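Slide 1. Hello, thanks for having me back at Granstead. I'm Despina Vukčević, and I'm going to talk for 11 minutes about why your shared kitchen is a mess. (Pause. Someone will laugh.)

Slide 2. My first job was at Lovside, fourth floor, 96 people and one fridge. We had a rota. It was laminated. On a Wednesday I found four open cartons of milk, all with the same initials on, and I don't think the rota had ever crossed that man's mind.

Slide 3. So, signs. Ask the room: who's got a sign over the sink? Hands up. Who's read it this year? I've written dozens of them myself, some in rhyme, and I still left my mug in the sink at Petkov every day for a month.

Slide 4. What worked for us at Lestomstead was dull. We moved the bin next to the kettle, so teabags stopped landing on the draining board. We got rid of seven cupboards' worth of old lunchboxes - do warn people first, I had a very cross email about a lid. And we put trays out, one per team, so stray spoons and sachets had somewhere to go.

(If running late, skip the lid story and go straight to trays.)

Slide 5. Trays. Mine go in the middle of the table, within reach from both sides. If they're on a shelf people just use the worktop.

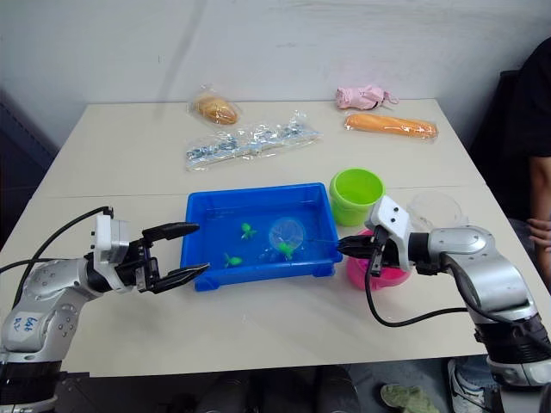

Blue tray, white table.

Slide 6. Labels. Keep them short and write them by hand if your writing's readable. Mine isn't, so I ask whoever's nearest.

Slide 7. Questions. Someone always asks about fish in the microwave. I'm against it. Water's at the back, and the handout is by the door.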